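Second reading of the borehole this morning. Water level down 40 mm on last week, pump pressure steady. The new Stemport float switch cuts in late, so I shortened the tether by one notch and ran it again - same result. Will try the old switch tomorrow before blaming the wiring.

Drew off 300 litres for the header tank. Conductivity read 347 at the start and had not moved by the end. Jomar Buenaventura thinks the Gereck meter reads high when the cell is dirty. Cleaned it with vinegar and rinsed twice. No change, so I am inclined to believe the figure.

The non-return valve still weeps. A replacement from Mercado costs more than the last one did, and the thread is listed in a size I do not recognise. Rang them, no answer. Wrapped the joint with fresh tape for now.

Sewing in the evening. The green twill needs a stronger thread at the collar, where the white button takes the strain.

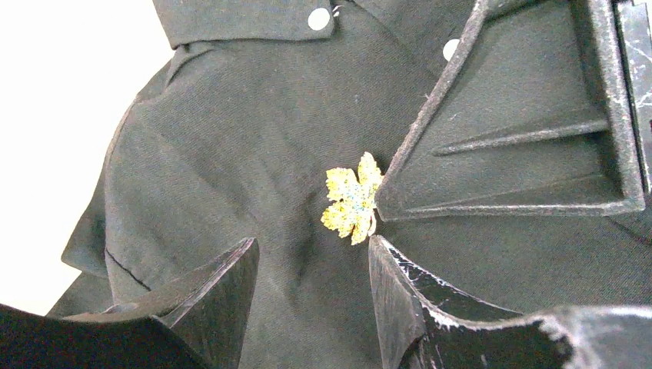 Drastau, 8 March 2021

Left the pump off overnight to let the level recover. Lid bolted, frost cover on, stop tap closed. Next reading at seven, before anyone runs a bath. The lagging on the outside pipe needs doing again before October.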